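第三章 家庭日用品的分类与存放

学习目标

学完本章后，应当能够：说明家庭日用品分类的几种常用依据；区分消耗品与耐用品在存放上的不同要求；为一个普通住户编制一份简单的物品清单。

3.1 为什么要先分类

一户人家搬进新居时，东西往往不多，放在哪里都找得到。住上几年以后，抽屉和柜子逐渐装满，同一种东西可能分放在几处，需要时找不到，只好再买一份。家政管理中所说的“重复购置”，多数由此而来。

本章先谈分类，再谈存放。柜子、盒子、标签都属于存放的手段，应当放在分类之后考虑。初学者常常先买收纳盒，再想里面装什么，结果盒子的大小与物品不合，占去的地方比原来还多。

3.2 分类的依据

常用的依据有以下几种。

按用途分。厨房用品归厨房，洗漱用品归浴室，文具归书桌。这种分法最直观，适合大件和用途单一的物品。缺点是有些东西不止一种用途，例如剪刀和胶带，几乎每个房间都会用到。

按使用频率分。每天用的放在伸手可及的地方，每月用一次的放在高处或深处，一年只用一次的可以装箱。频率应以实际使用情况为准，不要以购买时的打算为准。

按使用者分。有儿童或老人的家庭宜采用这种分法。儿童用品的尺寸、材料和清洁要求与成人用品不同，混放以后不易取用，也不便检查是否缺少。

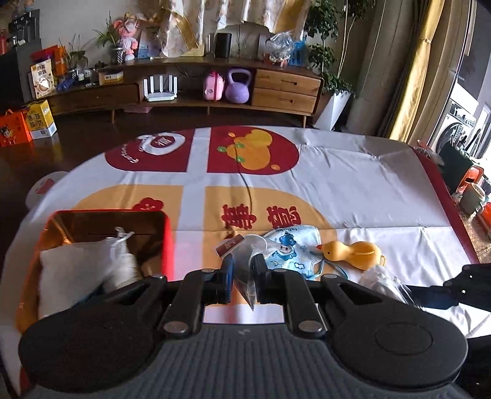
按消耗程度分。日用品可以分为消耗品和耐用品两大类。消耗品用完即需补充，如纸巾、电池、洗涤剂；耐用品可以反复使用，如碗碟、工具、灯具。介于两者之间的称为半耐用品，如毛巾、牙刷，用旧以后定期更换。消耗品的管理重点在数量，耐用品的管理重点在位置和保养。

实际工作中很少只用一种依据。一般做法是先按用途分到房间，再在每个房间内按频率分层，最后把消耗品单独列出。

3.3 一个住户的例子

斯蒂尔尼奥（Stirneo）小区的一户人家，5月做过一次全面清点。清点前，户主估计家中小件日用品不过几百件，清点结果为1,000件，其中装在一个塑料箱里的各种零件、夹子和包装配件占了100件。这100件之中，能够说出用途的只有40件，其余的不是原物早已丢弃，就是买来时附带的备件。

清点后的处理分两步。第一步，把说不出用途的物品集中放进一个纸箱，写明日期，暂不丢弃。第二步，2个月后开箱检查，期间没有取用过的，按材料分别回收。第二步不可省略，否则纸箱本身又成了一处堆放杂物的地方。

3.4 小件物品的特殊问题

小件物品体积小、种类多，形状不规则，最容易散失。存放时应注意以下几点：

容器宜浅。深的容器使下层物品长期得不到使用。

直接接触口鼻或皮肤的用品应单独存放，保持干燥，不与工具、零钱、钥匙混放。

带尖角的物品应尖端朝下或加套，放在儿童够不到的位置。

标签写种类，不写品牌。品牌会更换，种类一般不变。

关于标签的写法，本章第六节有详细说明，并附有空白表格。

思考与练习

一、选择家中一个抽屉，取出全部物品，分别按用途和使用频率各分一次，比较两种结果。

二、在上题的物品中找出半耐用品，写出各自的更换周期。

三、3.3节中的住户如果在第一步就丢弃说不出用途的物品，可能产生什么后果？试举两种情况说明。

3.5 存放空间的测量

确定类别以后，需要知道可用的空间有多大。测量柜子时应量内侧尺寸，并扣除铰链和滑轨所占的部分。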